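Kitchen bench, November, started 9 in the morning

Second entry on the Hestport trial. We have the kit until the end of the month and have to say by then whether we keep it. For anyone who missed the first entry: the kit is the Gusura recording software, the wrist camera mount with its cable set, a binder of household tasks, and remote support. The arm is not included. Maltus is the name they use for the calibration routine, and it runs inside Gusura.

Power up. Loaded yesterday's workspace file and it came up without asking for the license again, so that bug is gone since the update. Arm homed on the first try. Ran Maltus on the wrist camera and got a pass. Ran it again right away to see if the numbers would hold, and they moved more than I like, though still inside the limit printed in the binder. Wrote both sets in the shared sheet. I'd want to see it after the bench has warmed up before I complain to them.

Tasks for the day came from the binder, section on sink and counter. Picked the faucet approach and the board pick. Target was 20 recorded runs of each before lunch, same start pose, camera stream on.

Faucet approach, notes:

The binder wants the fingertips to come in from above the neck and then go to the lever. Their default start pose is too low for a tall faucet. Raised it and saved it as a new pose (sink_high). Do not overwrite the default, the board task uses it too.

Auto exposure is a problem here. The faucet is nearly black and glossy and there is light wood behind it, and when the wrist turns the picture hunts. Locked exposure by hand in the Gusura side panel. The lock does not survive a restart of the stream. Lost 5 runs to this before I noticed, all flagged in the sheet, do not use them.

The wrist stream is stored sideways with this mount. There is a rotate setting but it changes only the preview and leaves the saved file alone. Leave it at zero for everybody so the set is at least consistent.

Fast moves smear the fingers in the stream. Dropped the speed cap to 30 percent and will keep it there for anything near metal.

Board pick, notes:

The small black hook fixture sits on the bamboo board. The binder says to clear the counter to bare surface for this one. I did not, because we want to know how the kit copes with a kitchen that looks like a kitchen. Toaster oven, toaster, canisters and caddy all stay. If someone repeats the runs, put the caddy on the same side of the arm or the overhead view will not match.

Cabling is my main gripe with the hardware. The supplied set is too long for a counter and ends up in a loop on the board next to the gripper. The clips in the box don't fit our links. For now I am routing by hand between runs and checking the loop every time the arm goes back to start. A shorter set is in their catalog as an extra.

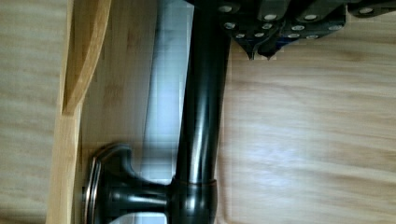
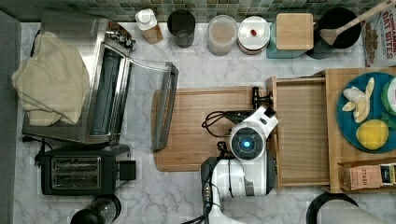 Support at Hestport answered the cable question over the chat a little before noon, saying that the shorter set should be used on any counter installation and that the long one is meant for floor stands. They would swap it at no charge if we send the long one back unopened, and I told them it is already opened. They are checking. They also said the exposure lock is a known fault and that the next Gusura build stores it with the workspace. No date given for the build.

After lunch

Reran Maltus warm. Pass again, and closer to the second morning result than to the first. So the first one after power up is probably the odd one. Suggest we always run it twice and keep the second. Added that to the checklist on the wall.

Exported the morning's runs. Export took roughly 25 minutes, much longer than the binder says. It seems to re-encode the wrist stream even when you ask for raw. Machine fan at full the whole time and the recorder refuses new runs while it works, so export goes at the end of the day from now on.

File names come out with the task name and the operator field only. No pose name. I had to match sink_high to its runs by hand from the sheet. Asked Hestport for a pose field.

The Šťastný adapter plate arrived from the front office, the one that should let the mount sit square on the wrist. Bolt pattern matches. Not fitted yet, I don't want to change the camera angle in the middle of a set. If it cures the sideways stream we will need a fresh calibration and a new folder.

Opinion so far, for the renewal sheet: the task binder is good and saves us real setup time. Recorder is fine once running. Export and exposure need work. Hardware is the weak part and I would not pay for it again if they will sell the software alone. Have asked for a price on that.

Open:

Reply on cable swap
Price for software only
Redo the flagged faucet runs with the lock on
Fit adapter plate after the set is complete
Ask whether the overhead camera can share the Maltus target or needs its own

Arm parked, stream off, bench power off at 5.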